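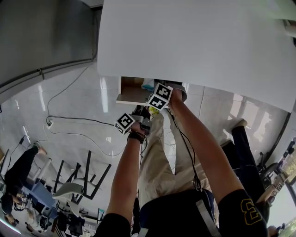
Seven characters and a drum kit: how Clolto built its stage show
Speaker notes, Edgars Sproģis
Ralldale Music Meeting, 3/2/24

Slide 1. Hello
Say my name slowly. Say that I play bass in Clolto and that I also write the texts for the band. English is my third language, so people can stop me when a sentence is strange.
Ask who in the room plays in a band with costumes. Ask who would like to, but the drummer says no. Wait for hands.

Slide 2. What we were before
Clolto began as a normal rock band. Black jeans, four people, songs about trains. We played well and we were forgotten by the time people found their coats.
Tell the story of the promoter at Cedent. He paid us, thanked us, and called us by the name of the other band. He was polite about it.
On the way home our singer said she wanted to be a dead lighthouse keeper. We laughed for a while and then we stopped laughing, and we talked about it until the gas station.

Slide 3. The lighthouse
Explain the world in short. All members of Clolto worked on the same lighthouse and they drowned in 1943, in October, on a night when the lamp was out. Each one believes that another one was responsible for the lamp.
This is the whole story. We have never written more than one page. When we tried to write a longer one, the songs became explanations and the audience looked at the bar.
Read the page aloud if there is time. If we are behind, skip to slide 4.

Slide 4. Who is who
The Keeper (vocals). Counts the steps of the tower between songs. Always loses the number.
The Cook (guitar). Apologizes for the soup.
The Inspector (bass, me). Arrived one day before the accident and has a clipboard. I do not smile for the whole concert, and this is the most difficult part of my job.
The Twins (keyboards and second guitar). They are not related and do not look alike. We do not comment on it.
The Bell (drums). Our drummer did not want to be a person.
The Gull (merchandise table). Yes, the person who sells the shirts has a character too. She speaks normally when money is involved.

Slide 5. Play audio: "Wick"
Check the volume first. The song is fast, 140 beats per minute, and the beginning is loud.
Play until the end of the first chorus, then stop.
Point out: the words never say "lighthouse". The costume already says it, so the song is free to talk about a brother who does not write letters.

Slide 6. Costumes that survive a concert
Our first coats were real wool. We wore them two times. The Cook had to sit down behind his amplifier.
Now the coats have no back. From the front they are heavy sea coats, from behind you see a T-shirt. Ask the audience not to tell anyone.
White face paint goes on the microphone, on the guitar neck and on the sound engineer. Use less of it, and only on the upper part of the face. The Keeper uses none on her mouth.
Hats: sew an elastic band inside. Practice with the hat. I missed the start of a song because mine was over my eyes.
The Inspector's clipboard was made by Stępień, a small bookbinding shop. It is too good for what I do with it. The set list is on the inside.

Slide 7. Rehearse the silence
We rehearse songs like every band. Then we rehearse the pauses, with tuning, with a broken string, with a microphone that does not work. Each character needs something to do when nothing is happening.
Our rule is 5 seconds. If there is a silence longer than this, the Inspector writes something on the clipboard and the Keeper asks what it is. I am not allowed to answer.
Show it now with the pen. Let it be uncomfortable.

Slide 8. Mistakes
We stayed in character during an interview on local radio. The presenter was kind and it was terrible for everybody. Now we do interviews as ourselves.
We put dry ice in a room with 98 seats and a low ceiling. The last three rows heard a concert and saw weather.
We wrote a band biography with jokes only. A venue wrote back and asked what kind of music it was. Put the genre in the first two lines – after that you can drown as many people as you like.

Slide 9. If you want to try
Start with one character, the one that somebody in the band already is a little. Our singer was always counting things.
Play one concert with it before you buy anything expensive.
Let the person who says no be a bell.

Slide 10. Questions
Water. Sit down if there is a chair.
If they ask about the second album: it is recorded, it has no title, and I cannot say more because the Twins are in the third row.
If there are no questions, play the rest of "Wick". Take the clipboard back from whoever is holding it.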